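Grimerby Summer Workshop: progress report to the Gudeta Fund
February to date

Prepared by Neville Sugden

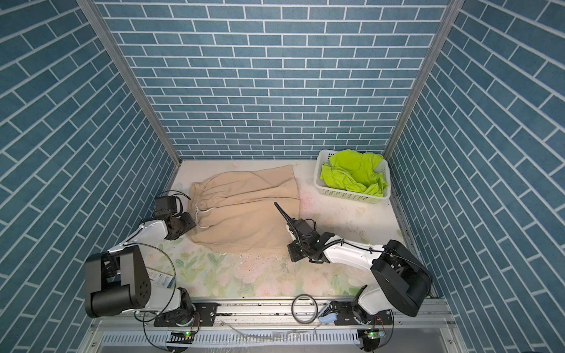
Recruitment for this summer's course is ahead of plan. We mailed 200 flyers to the two high schools and have 14 signed applications, against 2 at the same point last year. Most are from juniors. Four applicants still owe us a parent signature.

The design brief is settled. Each team will build a low-cost bike light that charges from the wheel, then present it to the Flisance scholarship panel. Doltedum has agreed to supply switches and wire at cost – delivery is due before the course opens.

Spending is on budget except for safety glasses. We ordered 100 pairs, and the price had gone up after our quote. The difference came out of the printing line.

Still open: a second instructor for the afternoon session, which runs until 4:30, and a bus route for students on the east side. The school district has asked for our final roster before it will discuss the bus.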